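4.2 Clearing a Table Into a Basket

Of the household chores we tried, putting fruit away is the one that taught us the most. Wiping and folding have been studied at length, but the plain job of picking up what is lying on a table and putting it where it belongs gets little attention, probably because it looks so easy. We asked one arm, running the Fido controller, to do it 1000 times over two weeks. Each trial began with a new layout, drawn up by Ghada Hijazi so that the people running the robot had no say in it.
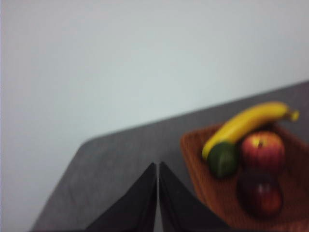 Figure 3. Wrist view near the fruit basket.

Grasp planning was the part we expected to struggle with, and the planner surprised us. Round items were picked up on the first try in nearly every run, and long ones only a little less often. What gave trouble was the contents of the basket. In Figure 3 the banana lies across the lime and one of the apples, so its height above the basket floor depends on two round things that can both roll. A person reaching for that banana would feel the others shift and slow down. Our controller has no sense of touch beyond motor current, and it has to guess from the wrist camera, often from a blurred view. We found it exciting that it guessed well as often as it did! Of the 1000 trials, 800 ended with every item where the layout sheet said it should be.

The remaining trials are harder to sum up. Iason Tzavaras went through the logs by hand and sorted the failures into six groups, the largest being drops over the rim - the arm let go a little early, and the item hit the edge of the basket. A shorter release height cured most of these in a later test, at a cost of around nine seconds per trial. 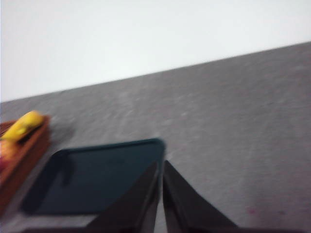 We also wanted to know whether the robot could leave things alone. Homes are full of objects that are not part of the chore, and a machine that tidies away somebody's keys is not much help. In the second half of the trials the layouts therefore included items missing from the target list, and the controller was scored on whether it moved them. It did worse when such an item lay close to the basket, where the path planner had little room to swing the fingers clear. Widening the safety margin helped, although the arm then refused some grasps it could easily have made. We return to this trade-off in Section 5, with a comparison against the Ledesma planner on the same layouts.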